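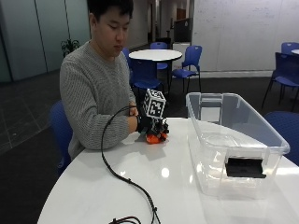
Our February demonstration took place in the common area at Clillgate, with 37 people booked in from the Flalluscombe colleges and two from the Cabrera fund. The purpose was to show visitors how the hand-held grippers are used before any robot is involved. Work was done at the white tables, with the whiteboard wall behind for notes. Each unit carries a marker cube on top of its orange and black body, and the patterns on the cube took up most of the early questions. Visitors wanted to know if the cube could be made smaller. At present it cannot, and we said so.

The day ran in two sessions, morning and afternoon, with six short talks between them. Shiela Dela Peña gave the opening talk and handled questions on cost. Attendance held up well after lunch, which was not the case last year.

Progress against the plan

1. Recordings. The total stood at 387 on the morning of the demonstration, all checked and stored at Prikbridge. The target for this period has been met. Recordings made in front of visitors are kept in a separate folder and are not included in that figure.

2. Cabling. The grippers still run on a thin black cable, and it gets into the camera's view when the hand is close to a surface. We raised this in the last report. A shorter cable with a clip at the wrist is on order – the cost is covered by the existing parts budget.

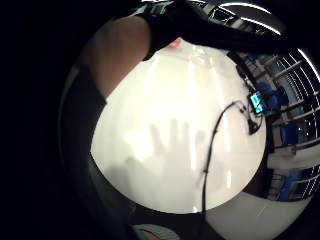

3. Handling of curved objects. Visitors asked for something harder than boxes and bins. Large, smooth, pale shapes remain difficult: held close, a white curved surface can fill much of the view and wash out near the middle, and there is little left for the software to follow. We plan to try a lower exposure setting and will report the results next time.

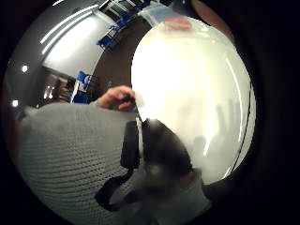
4. Visitor feedback. Forms were handed out at the end of each session. The most common request was for more time with the equipment and fewer slides. Two of the colleges have asked for a return visit, and we would like to agree dates with you before replying.

5. Spending. Room hire and catering came in under the amount set aside. We ask that the balance be carried over to the next period for spare gloves and printed marker sheets.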